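30/07/2024
By Hernán Villanueva
Print this page
E-mail this page

Things on a table: the Tirnora, two months on

I said in May that I would put up a gallery once the new table had been lived with, and a few of you have written to ask where it is. I've been putting it off. Photos of furniture tend to flatter the furniture, and I have read enough home pages where the author falls in love with a plank to be wary of joining in.

For anyone who missed the first instalment, the table is the Tirnora, in butcher block, bought from Nellen for $829 before delivery. Nellen's catalogue lists 2,484 items, and as far as I can tell every one of them is "timeless". I asked the fellow on the phone how long timeless was in years. He offered me the extended warranty.

I don't dislike it. My old table was a door on trestles, so the bar was low. But I paid a good deal more than I meant to, and I think a person who has done that should be made to answer for it in public.

What I was told and what I think

Every board has its own character. The catalogue says this as if character were an extra they had thrown in. What it means is that the planks don't match. Some are honey brown, some are close to cream, and the knots fall where they fall. I happen to like that. I would like it more if the sample in the showroom hadn't been so much calmer than the one that came off the truck.

A soft, natural finish. I'd dispute soft. When the light catches the far end you get a shine, and I had been promised there wouldn't be one. I put on two coats of oil myself, so Nellen will say it's my doing. Perhaps it is. The leaflet recommended the oil.

It will not mark. I'm keeping an open mind. Every wooden surface I have owned has marked eventually, usually within a week of somebody telling me it wouldn't. I use coasters. My guests use coasters when I'm looking at them.

Room for everything. There is a raised shelf in light wood along the side, and I was assured it would "free the work surface". It has freed the work surface of one lamp. The rest of my belongings went onto the table anyway, as they always have. A shelf doesn't make anybody tidy, whatever colour the timber is.

The lamp

The lamp is a Gronico, black, with a round base and a slim pole. I chose it because it was the only one in the shop without a touch sensor. I have yet to meet a touch sensor that didn't think the cat was a person. Two readers told me black would look heavy against pale wood. With a black bin and black metal rails already there, I doubt one more black thing has done any harm.

The candle

I'm on weaker ground with this one. I don't believe in scented candles. I particularly don't believe in the cards that come with them, which promise calm or focus or a forest, for sums of money that would get you on a bus to a forest. This one is an Inga and it cost $17. My sister gave it to me and left the price on, I suspect on purpose.

The card has "notes of rainfall". I've stood in rain in three provinces and it has never smelled like that. It's closer to soap, a decent soap, the kind kept for visitors.

What I will give it is the tin. It's a short round thing with a leaf or teardrop pattern in white and a purplish brown, and it looks well on the wood. I've kept it out on the table on the strength of the tin alone. When the wax is gone it will hold elastics or thumbtacks, and I expect to get far more use from it then.

Burning time on the card is given as about 17 hours. I intend to check this with a kitchen timer and a notebook, in several sittings, and I'll print the total whichever way it comes out. My guess is that the figure was arrived at in a room with no windows, no doors and nobody walking past.

The gallery

1. The Inga candle on the Tirnora. White wax, short wick, a fair bit of grain. Judge the finish by the far end and tell me again about soft and natural.
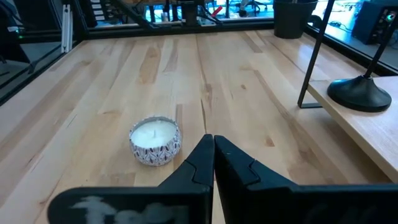 Corrections to the May page

I wrote that delivery was free. It was free to the curb, and the stairs were extra.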